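Robotic laundry folding

Robotic laundry folding is the handling of clean clothes and linens by machines, from the moment a piece is taken out of a basket or a dryer until it lies in a stack. It belongs to the wider field of household robotics and is often used as a measure of how far this field has come. As a household chore it is not yet solved. As an industrial process it is partly solved, but only for flat pieces of known size.

Background

A rigid object, such as a cup, keeps its shape when it is lifted. A shirt does not. Each time it is picked up it hangs in another way, and the parts that a machine must find (collar, hem, sleeve ends) may be hidden inside the heap. For this reason researchers call clothes "deformable objects" and treat them separately from other household goods. The number of positions that a T-shirt can take on a table has no practical limit, so it is not possible to write down a rule for each one.

People solve the problem mostly by touch. They slide two fingers along an edge until a corner arrives, and they shake the piece to open it. Both movements are difficult for a machine. Sliding requires a grip that is neither too strong nor too weak, and shaking requires speed, which most robots working near people are not permitted to use.

Industrial laundries

Large laundries have used feeding and folding lines for sheets and towels for decades. In the usual arrangement a worker clips two corners of the sheet to the line, and the machine does the rest. The laundry at Mistbridge, which serves hotels and one hospital, has lines of this kind and processes 3755 pieces in a normal shift. Shirts, uniforms with buttons and children's clothes are still finished there by hand. The weak point is the beginning of the line, where someone must separate one piece from the pile and find its corners.

Household machines

Cabinet-type folders for the home have been announced several times. The Sterklow cabinet, shown to the trade in March, accepted shirts and trousers which the user hung on clips one by one. It needed 4 minutes for a shirt, did not accept socks or bed sheets, and was withdrawn before it reached the shops. Critics remarked that the hanging of the clothes took almost as long as the folding of them. Its maker replied that the time was less important than the evenness of the stack.

A different approach is the general-purpose robot with arms and a wheeled base, which should fold at an ordinary table and afterwards do other work in the same home. The Pramness trials tested such a robot on a mixed basket of 100 garments. It folded 40 of them to the standard of the testers. The rest were folded badly, dropped, or left because the robot could not find a place to grip. Dark clothes and thin fabrics gave the poorest results.

Learning from human movements

Since the rules cannot be written down, many groups let the machine learn from examples made by people. One way is to steer the robot's arms from a distance. Another is to let a person hold a gripper in the hand and do the chore with it, so that the movement is already limited to what a gripper can do. The second way is quicker and does not occupy a robot, but the person must get used to working without fingertips. Spreading a shirt flat, gripping it by the hem and bringing the edges over are the basic steps in both.

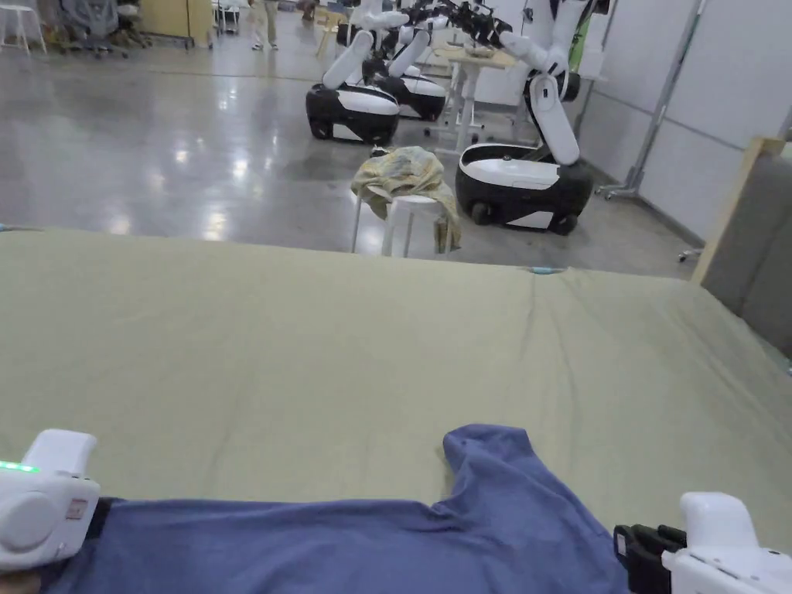
Work on blue garments with handheld grippers, at a table covered with green cloth.

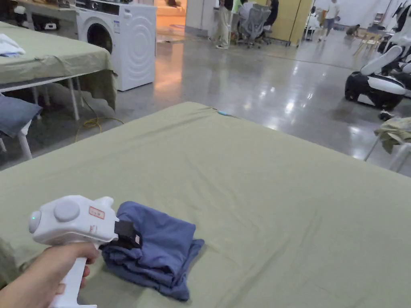 Assessment

Opinions differ on when a folding robot could be useful in an ordinary home. Emmett Crenshaw has argued that speed is the wrong question, as the work could be done at night, and that a slow machine which finishes the whole basket would be accepted by most families. Wendell Lindgren disagreed in the Boateng newsletter of December 4, 2019, writing that a family does not want a machine that must be watched, and that one sweater pulled out of shape would end the experiment in his own house. He would sooner see a machine that only sorts and pairs socks, provided that it could be trusted to do this every week without help.

See also: Deformable objects; Industrial laundry; Household robot; Ironing machine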